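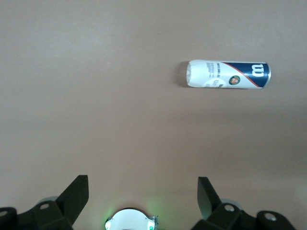 Why compare two grippers on the same object before comparing them on many?

A single object held constant lets the student see which differences in the results come from the gripper and which come from the object. Once those differences are understood for one shape, a wider set of objects can be added without losing track of the cause of each failure.

Chapter 6
Comparing End Effectors Under Fixed Conditions

6.1 Purpose of the chapter

Chapter 5 dealt with the choice of an arm. The present chapter takes the arm as settled and turns to the part that touches the work. It sets out a method for comparing two or more grippers mounted in turn on the same wrist, with the same controller and the same camera, and it explains how the results should be recorded so that another laboratory can repeat them.

Students often begin a comparison by asking which gripper is better. The question cannot be answered in that form. A gripper that performs well on boxes may perform poorly on cylinders, and one that holds a heavy part securely may crush a light one. The comparison must name the object, its starting position, the approach and the conditions under which a trial counts as a success.

6.2 The reference task

The exercises in this chapter use one reference task throughout: a cylindrical container lies on its side on a plain tabletop, and the gripper must close on it, lift it clear of the surface and hold it. A tennis ball can is suitable. It is inexpensive and easily replaced, and its shape exposes a common weakness of two-finger designs, namely that a cylinder may roll when one finger touches it before the other.

The container may be placed along the closing direction of the fingers or across it. These are two separate conditions and should never be pooled. In the first, the fingers must span the length of the container or the wrist must turn before closing. In the second, they need to span only its diameter.

6.3 The Praveck trials

Much of the procedure given here was developed by Colette Aubert and Ha-neul Myung for the Praveck teaching laboratory. Their first series compared two parallel grippers, the Grivness and the Somby, over 390 attempts. The grippers were exchanged after every 49 attempts — a number fixed by the length of a laboratory period — and the wrist camera was recalibrated at each exchange.

The series produced a result that the authors had not planned to study. When the container started well to one side of the gap between the fingers, both grippers failed more often, and the failures were of the same type. The cause lay in the approach path supplied by the controller, which closed the fingers before the sideways motion had ended. After the path was corrected, the two grippers could be told apart for the first time. Section 6.7 returns to this case in detail.

6.4 What must be held constant

Before any trial is recorded, the following should be written on the test sheet:

the tabletop material and its color
the direction and type of lighting
the mounting position and focus of the wrist camera
the starting pose of the arm
the closing speed and the limit on closing force
the mass of the container, including any contents

Lighting deserves particular attention. A glossy label can return a bright highlight to the camera, and a detector may mistake the edge of that highlight for the edge of the object. Indicator lights on the wrist may also tint a pale surface close to the lens. Neither effect belongs to the gripper, yet both can alter its score.

6.5 Before beginning the exercises

Each group will require an arm, two interchangeable grippers, a wrist camera and one container. A Le Goff controller is assumed in the worked figures, although any controller that logs finger position will serve. Groups should complete 21 practice attempts with each gripper and discard the results. No comparison should be reported on fewer than 80 recorded attempts for each gripper in each condition.

Exercise 6.1 begins with the container placed across the closing direction.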